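Doltmont 식기 건조대 정리 기록 모음

README, 최종 수정 2022년 2월 11일

안녕하세요! 이 폴더는 부엌에서 가장 만만하게 여겨지는 일, 그러니까 컵과 접시를 건조대에 올리고 내리는 일을 모아 둔 기록입니다. 설거지 자체는 다루지 않습니다. 물을 잠근 다음부터 그릇이 찬장으로 돌아가기 전까지, 그 짧은 구간만 담았습니다. 저는 이 구간을 정말 좋아합니다. 컵 하나를 어느 쪽으로 눕히느냐에 따라 옆자리 접시가 들어가기도 하고 안 들어가기도 하는데, 들여다볼수록 재미있어요!

처음 제안한 사람은 Palesa Van Wyk이고, 기록 양식은 Busisiwe Ngcobo와 제가 같이 다듬었습니다. 건조대와 그릇은 Brovville의 공동 부엌에서 쓰던 것을 가져오거나 Radetti 매장에서 새로 샀습니다. 비싼 물건은 하나도 없습니다.

들어 있는 것

기록은 모두 800건입니다. 한 건은 그릇 하나의 이동 하나입니다. 컵을 올렸다가 다시 내렸으면 두 건으로 셉니다. 그릇은 36종, 건조대는 9종이고, 폴더 이름은 건조대 이름을 그대로 따릅니다. 각 폴더 안에는 사진, 짧은 메모, 그릇 목록이 있습니다.

메모에는 다음 항목을 적었습니다.

그릇: 컵, 접시, 대접, 뚜껑, 수저통 가운데 하나
색: 눈에 보이는 대로 적은 말 (연하늘, 흰색, 짙은 초록 등)
자세: 세움, 엎음, 눕힘, 기댐
자리: 위 칸, 가운데, 아래 칸, 건조대 밖
바닥: 종이, 행주, 맨 상판
한마디: 자유롭게

'한마디' 칸은 꼭 읽어 보세요. Charmaine Matlala가 쓴 메모가 특히 꼼꼼합니다. "손잡이가 살에 걸려서 반 바퀴 돌렸음", "엎으니까 흔들려서 눕힘" 같은 말이 적혀 있는데, 나중에 자세 항목을 고칠 때 이 메모 덕을 톡톡히 봤습니다.

자세를 적는 기준

제일 오래 이야기한 부분입니다. 엎음은 입구가 아래를 향할 때만 씁니다. 비스듬히 엎어 둔 컵은 입구가 조금이라도 아래를 보면 엎음, 옆을 보면 눕힘입니다. 접시는 살 사이에 끼워져 있으면 세움, 다른 그릇이나 벽에 몸을 맡기고 있으면 기댐으로 적습니다. 대접은 애매한 경우가 정말 많아서, 두 사람이 따로 적고 서로 다르면 '한마디'에 두 의견을 다 남겼습니다. 억지로 하나로 합치지 않았어요.

눕힌 컵은 입구 방향도 적습니다. 왼쪽, 오른쪽, 앞, 뒤 넷 중 하나이고, 기준은 사진에서 보이는 방향입니다. 초기 기록에는 서 있는 사람 기준으로 적은 것이 섞여 있어서 Yolandi Makhubela가 한 건씩 다시 보고 고쳤습니다. 혹시 아직 거꾸로 적힌 것을 발견하시면 꼭 알려 주세요.

건조대 이야기

건조대마다 성격이 이렇게 다를 줄은 몰랐습니다. 살 간격이 넓은 것은 대접이 편하게 앉는 대신 작은 접시가 미끄러지고, 촘촘한 것은 접시가 가지런히 서는데 머그잔 손잡이가 자꾸 걸립니다. 저는 가는 철사로 된 흰 건조대를 가장 좋아합니다. 가벼워서 한 손으로 옮기기 좋고, 연한 색 그릇을 올려 두면 부엌이 환해 보이거든요. Busisiwe는 두툼한 나무 쪽을 고집하지만 이 문제는 아마 영영 합의가 안 될 것 같습니다 :)

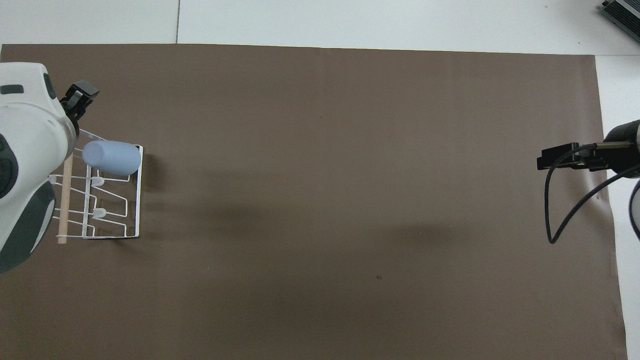

바닥에 무엇을 까느냐도 꽤 중요합니다. 행주는 폭신해서 좋지만 건조대 다리가 주름을 타고 조금씩 밀립니다. 맨 상판은 닦기 쉬운 대신 흰 그릇이 잘 안 보이고요. 갈색 종이는 펴기도 쉽고 치우기도 쉬우며 밝은 그릇의 윤곽이 또렷해져서, 뒤쪽 기록으로 갈수록 종이를 많이 썼습니다. 접힌 자국은 굳이 펴지 않았습니다. 얼룩이 많아지면 새 종이로 바꾸고 메모에 '새 종이'라고 적었습니다.

사용할 때 알아 둘 점

깨지기 쉬운 유리잔은 거의 없습니다. 부엌이 좁아서 일부러 뺐습니다. 젓가락과 숟가락은 낱개로 세지 않고 수저통째로 한 건으로 적었습니다. 찬장에 넣는 과정은 Mahlangu 폴더에 조금 있지만 메모가 빈 것이 많으니 참고만 하세요.

색 이름은 사람마다 조금씩 다릅니다. 연하늘과 연회색은 조명에 따라 헷갈리기 쉬우므로, 색으로 그릇을 골라내실 때는 그릇 목록의 번호를 함께 확인해 주세요. 그릇 번호는 한 번 정한 뒤로 바꾸지 않았습니다. 이가 나가서 더는 쓰지 않는 그릇도 번호는 그대로 남아 있습니다.

앞으로 넣고 싶은 것

냄비 뚜껑! 뚜껑은 어디에 두어도 어정쩡해서 꼭 제대로 모아 보고 싶습니다. 이단 건조대도 하나 구해 둘 생각이고, 도시락통처럼 부품이 여러 개인 그릇도 욕심이 납니다. 집에서 쓰시는 재미난 배치가 있다면 메모 양식에 맞춰 보내 주세요. 양식이 조금 틀려도 괜찮습니다. 제가 기쁘게 옮겨 적겠습니다.

고친 내역

2판: 입구 방향 항목 추가, 대접 메모 정리, 빠진 그릇 번호 채움
1판: 첫 공개

관리: Khanyisile Zwane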